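How many sim demos before I bother training?
Last updated: February
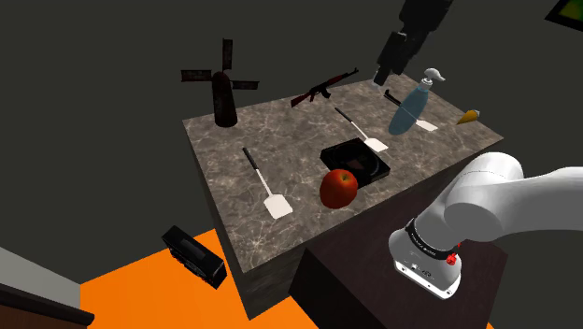
So I've been collecting pick-and-place demos in simulation for a few weeks now, all tabletop stuff with the objects shuffled each time, and I'm up to 423 episodes. Three spatulas on the one table is my "grab the right one" test and it's doing my head in. My first policy just dithers between them. Do I keep recording, or is my data crook? I do it all by teleop after tea, so every extra batch hurts a bit!

Priya Benavides

Huvel
Mate, I'd look at the data before you add to it. Thin handles are rotten to grasp, and if you sometimes go for the handle and sometimes the blade, the policy learns a mushy average of both. Pick one grasp and stick to it. Then label each episode with which spatula you meant (left, middle, right), otherwise it's got no way of knowing. I re-recorded 50 clean ones for a mug task and they beat my old pile of 940, which I was a bit sour about. Oh, and randomise the table colour and the lighting if you ever want it on a real arm.

Praltden
just get more demos. always works for me

Cavalcanti
Agree with Huvel on the labels. Also check your pauses. I had 15 episodes where I'd stopped to think halfway through, and the arm learnt to stop and think too. Trim the idle bits and retrain before you record anything else.

Contact us | Copyright Fumville Community Help | Back to top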